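Diary of a Slow Wardrobe
6/24/19
Posted by hemandhook

Up before the alarm

I was awake at silly o'clock with my head full of coats, which tells you how much I'd been looking forward to the Visden vintage fair. I laid my clothes out the night before like a child before a school trip, then changed my mind over breakfast and wore something else. In the end it was the navy sailor trousers, a cream knitted top with short sleeves and the flat tan sandals. Comfortable, easy to get in and out of behind a curtain, and pockets big enough for a tape measure. I always take the tape measure now. Labels in old clothes mean very little and I've brought home too many blouses that would only do up if I stopped breathing.

The train was late and I didn't mind a bit. I got my list out and read it through again: a summer coat, a slip that isn't pink, brown buttons for the corduroy skirt, and no more scarves. I underlined the scarves part.

The fair

Oh, it was good this year! They've moved it out of the church hall and into the old corn exchange, so there's proper light coming in from the roof and you can see what colour things are. Last time I bought a black jacket that was bottle green when I got it home (I wear it all the time, so no harm done). The board by the door said more than 3000 pieces for sale, and after the first row I believed it.

I went round once without touching my purse, which is my rule, and then broke the rule at the hat stall. It's a straw one with a narrow brim and a grosgrain band, a bit squashed on one side, and the lady let it go for the price of a sandwich. I steamed it over the kettle this evening and it has come back beautifully.

The day dresses were the best I've seen anywhere. Lots of cotton with tiny collars and covered belts, lots of those full skirts that need a petticoat and a breeze. I tried on a yellow one with white piping and had a lovely few minutes swishing about in it, but yellow makes me look as if I'm coming down with something. Back on the rail it went. I hope someone with dark hair got it.

The coat

And then the coat. It was on the Treloar stall, right at the back where they keep the things that won't fit on the front rail, and I saw the sleeve first. Pale grey wool, very light, cut wide at the shoulder and falling straight to just below the knee, with two big patch pockets and a collar you can turn up. The lining is the colour of strong tea. There's a Wostex label inside the front, and I've wanted something by Wostex ever since I found that skirt of theirs in January and wore it until the waistband gave up.

It isn't perfect. The lining has split under one arm and there's a button gone from the cuff. The hem has been let down at some point and you can see the old crease if you know where to look, though I think a damp cloth and a hot iron will see to most of that. I put it on over my knitted top in a hot hall in June and I still didn't want to take it off. I turned the collar up. I turned it down again. I walked to the end of the row and back to see how it moved, and it moves like a curtain at an open window.

I did ask if there was anything off for the lining and got a small discount and a paper bag with handles. Very happy with that.

What to wear it with

I've been thinking about this all the way home. The obvious thing is the sailor trousers, so the whole line stays long and loose. But I think it might be even nicer over something neat and close, like the black polo neck and the straight skirt, with the coat doing all the swinging. It could go over the striped dress for early evenings as well. What I don't want is to save it for best. I did that with the blue suede shoes and then my feet changed shape.

Colours are easy, as grey gets along with nearly all my wardrobe. I'd like to try it with rust, and there's a mustard scarf in the drawer that has never had a proper job. (See, this is why I don't need more scarves.) No brooch. The collar is strong enough by itself and a pin would leave a mark in the wool.

Shoes I'm less sure of. The sandals looked fine today but come autumn it'll want a boot or a heavy lace-up, and mine are both black and clumpy. Brown would be softer. Something to keep an eye out for, slowly, and with the tape measure's sensible attitude.

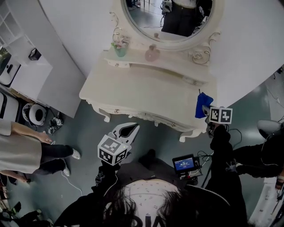

Mending list

Did the button first because it was quick. Nothing in the tin matched, so I took one off the inside of the coat, where there was a spare sewn flat against the facing, bless whoever did that. The lining is a bigger job. I unpicked a little of the seam to see what was going on and the cloth has simply worn thin along the stitching, so it needs a patch behind it before I close it up. I've got a scrap of brown silk from the old dressing gown that should be near enough.

I'll do it by hand. The Presodik has been eating thread all week and I'm not letting it anywhere near this until I've cleaned it out and put a new needle in. Two evenings, I reckon, if I don't get distracted by the corduroy skirt, which still has no buttons. I forgot to look for them. I walked past a whole table of buttons thinking about a coat!

Hanging it on the wide wooden hanger tonight with the window open a crack, to air. I've been in to look at it twice already.

Comments (3)

pleats_and_thankyou: So jealous of the hat. I was there in the afternoon and the straw ones had all gone by then. Did you see the beaded bags upstairs?

hemandhook: There was an upstairs?!

oldclothesnewtricks: For the crease in the hem, try a little white vinegar in the water you damp the cloth with. Test it on the inside first. It worked on a wool skirt of mine that had been let down years ago, and the smell goes once it's dry.

Get new diary entries by email. Enter your address to sign up, and unsubscribe whenever you like.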